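Boxed Electronics Packing Set

Maintained by Anas Hegazy, Illier workshop. Last revised 5th March.

What this covers

Small electronic devices packed into cardboard boxes on a white table. The set was put together for the Sindar project and is split into 4 parts, one per box type. Each part has its own folder and its own notes file.

Contents of a box

A device, a printed sheet in Chinese with a QR code, and power cords. The sheet goes in flat and the device rests on it. Cords are bundled before they go in – plugs are left hanging free and not tied.

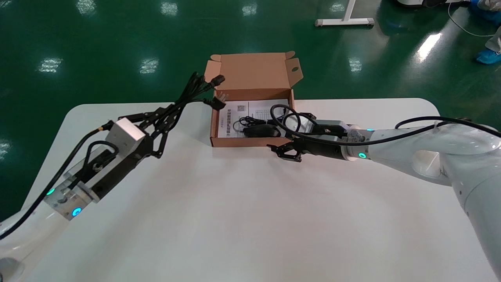
Boxes

Brown cardboard with a lid that folds back. Lids stay open until every item is in. Boxes from the Munro batch are reused up to 10 times and then replaced. Creased flaps are noted but the box stays in use.

Table and floor

The table is white with rounded corners and stands on a dark green floor. Ceiling lights reflect in both, so expect bright patches. 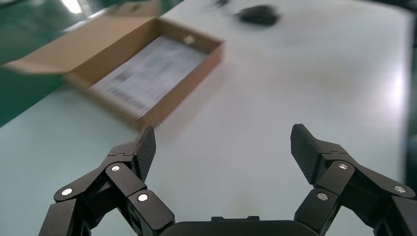 Smudges on the tabletop are left as they are between runs. The table is wiped at the end of each session. Box position varies and is not recorded.

Known gaps

Cord length is missing for part 3. The Hosthorpe boxes were added in November and have no notes file yet.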